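# Nine Students, One Arm, and a Pile of Laundry

The first thing Emiliano Montes teaches his robotics club is how to fold a towel by hand, slowly, with two fingers of each hand and nothing else. It takes forever. Try it at your kitchen counter and you'll see why he starts there.

"You pinch a corner and the other corner runs away," he says. "Now imagine you can't feel it."

The club belongs to Bosthorpe High, in the flat farm country an hour outside Salem, and for most of its life it built the kind of robots you'd expect: wheeled boxes that pushed balls up ramps (and pushed them very well, if you ask anyone on the team). This year the nine members voted to drop the ramps and go after cloth. They call the project Skovov, a name that came off a misspelled whiteboard and stuck so hard that it's now on the T-shirts.

Cloth is a wonderful, maddening thing to hand to a robot. A box stays a box. A shirt changes shape every time you touch it, hides its own edges, and slides under whatever is lying next to it. Professional labs have been chewing on this for years, and here are high school kids in mismatched socks chewing on it too!

The method they settled on is learning from demonstration. A student guides the gripper through a task, the computer records what the wrist camera sees along with where every joint is, and after enough repeats a model tries to work out the next move for itself. The club set a target of 60 good demonstrations per task. By March they had logged 106 on their favorite one, picking up a cloth by the corner, because no one wanted to give up their turn.

What counts as a good one was the cause of the best argument of the year. One camp wanted every run smooth and perfect. The other wanted the fumbles left in, as long as the student recovered, so the robot would get to see what recovering looks like. They trained a version each way and ran them side by side on a Friday night with pizza. The fumblers won, and the perfectionists took it pretty well.

Spend an afternoon looking over a student's shoulder at the wrist camera's view and you start to respect the computer. So much of it is blur. Black fabric fills one corner, a bright turquoise cloth glows in another, and a finger of the gripper looms up out of focus against pale gray floor.

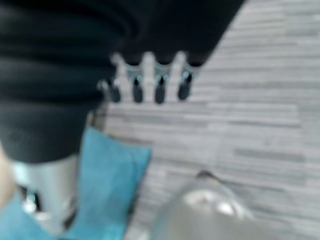

Color helps, up to a point. Early on, the model got so attached to one shade that it ignored everything else, and the team spent 3 weeks raiding closets for replacements. Dish rags, pillowcases, somebody's old gym bag. The success rate dropped like a stone and then, run by run, crept back up.

Next comes the Cladport meet, where student teams show whatever they've been building and get grilled by people who do this for a living. Montes wants his crew to bring the failures along with the clips that worked. He has a folder of them already. In the one the kids replay most, the arm lifts a cloth with great care, carries it across the work area and sets it down exactly where it started.

"Perfect control," Montes says. "Wrong idea completely. I love that one."

The seniors are writing up their notes for whoever takes over in the fall. The current draft runs long on calibration and has a whole page on how to hold the corner of a towel.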